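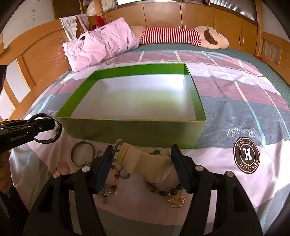 Stuneck open box, green and white: review

I bought this to get my jewellery off the bedside table, where it had been living in a saucer and two old envelopes. The Stuneck is a plain rectangular box with no lid, white inside with a bright green rim. I paid 79 kronor for it at the Ostedberg shop. The one with a lid was dearer and I didn't want a lid.

Size first. It is big for a jewellery box. My bangles, the beaded bracelets and a watch all go in and there is still a lot of floor left over. If you only own a few rings and a chain, get something smaller, they will slide about in here.

The white inside is the best thing about it. Dark beads and silver both show up well, and I can find a thin ring without tipping everything out on the bed. I had a Gronditz box before with a black lining and lost the same ring in it again and again. The green does throw a bit of colour onto the bottom in strong light, so pale pink beads can look slightly off until you pick them up.

There are no compartments. I knew that when I ordered, but it does mean things tangle. Bracelets on elastic are fine loose. Anything with a clasp or a charm catches on its neighbours, so I've put those in small cloth bags. The wide metal bangle stays at one end. My watch goes in last, with the strap buckled into a loop, otherwise the buckle gets under the beads.

With no lid it collects dust. I wipe it out with a damp cloth every couple of weeks and dry it before anything goes back. No marks on the white so far, and I've had it since October.

Noemi Kapoor asked under my last review whether it would fit in a drawer. It doesn't fit in my bedside one, which is shallow, but it goes in the chest of drawers with room above. Measure yours before ordering.

Good points: easy to see into, easy to clean, plenty of room.
Bad points: no dividers, no lid, too large for a small collection.

I would buy it again at the same price. If Stuneck sold a divider tray to go with it I'd buy that too.

Reviewed by Naheed Dhanial, 4th June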